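Site visits | Kitchens and worktops | 4 min read

Open day at the Rudier worktop shop and the Imby kitchen

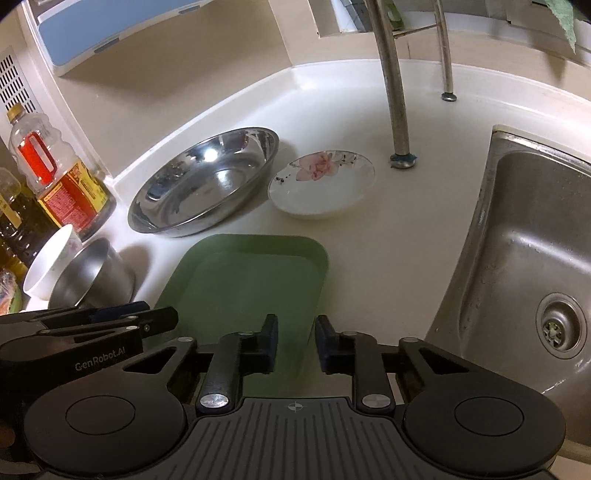 Rudier opens its fabrication shop to the public in January, and the tour covers two addresses: the shop itself, where countertops are cut and finished, and the Imby kitchen across the yard, where they are installed and used. I went on the morning session, which starts at 9:30 and runs until noon. Entry is free. Safety glasses are handed out at the door and collected again before the kitchen half.

The shop is a single hall with one main aisle. Sheets come in at the north end, are cut to length, and move to a forming table where curved fronts are made. Most of the morning's questions were about curves. A straight run is priced by length and needs two finished edges at most. A curved run needs a template, a second pass on the edge and a longer hold in the clamps, and the waste from the sheet goes up. Rudier quotes curved work separately for that reason and will not give a price over the phone.

Templates are hung on the east wall, 249 of them at present, each tagged with a job number and the radius of the tightest bend. They are kept after a job is finished so that a damaged section can be remade without a new site visit. The demonstrator pulled one for a bend of 300 mm and traced it onto a blank. The tracing took longer than the cut. Edges are then sanded by hand in two grades and checked with a straightedge on the flat and a flexible strip on the curve. I would have liked to see the joint work as well, but the joint bench was closed off during our session.

The Echeverri clamps on the forming table are older than the rest of the equipment and are reset by hand between jobs. A change from one radius to another takes 46 minutes. The newer Prusetti saw next to them is set from a panel and changes over while the operator is fetching the next sheet, so the clamps set the pace of the hall. Output is 2,000 pieces a year, counting offcuts sold as shelves.

The Imby kitchen was the more useful half for anyone planning a room. The countertop there is cream-white and curved, and it is laid out with ordinary equipment: a green plastic cutting board with rounded corners and a slightly raised rim, a wide stainless steel basin, a small steel pot, and white dishes with a pink floral pattern. A pale, plain surface is a reasonable choice for a demonstration, as visitors can judge the line of the counter without a pattern interfering.

Some notes on layout. A rectangular board on a curved counter never lines up with the front edge, and it should be placed where the counter is deepest. A large round basin fits a curve better than a square one would, but it takes a lot of depth, and with a plate beside it the two nearly touch. Anyone who preps with a basin on the counter should measure it at the rim and add a hand's width on each side before settling on a depth. The standard depth in the Rudier price list is generous for a board alone and tight for a board with a basin behind it.

Lighting is worth checking too. Polished steel throws back whatever is overhead, and a bright fitting directly above the prep area will show up in the bottom of the basin. The guide recommended fittings set slightly forward of the counter edge, with a diffuser - the shop sells neither.

Practical details for the next session: parking is in the yard behind the hall, the entrance ramp is steep, and the hall is unheated. Sample pieces can be taken home against a deposit. Bring a floor plan with wall lengths marked, as the staff will sketch a template over it at the end of the tour, but they do not work from photographs.

Recent visits
- Prusetti saw works: blade service and the test floor
- Two days at the regional flooring fair
- Sink depths compared, with measurements
- Echeverri clamps: a parts guide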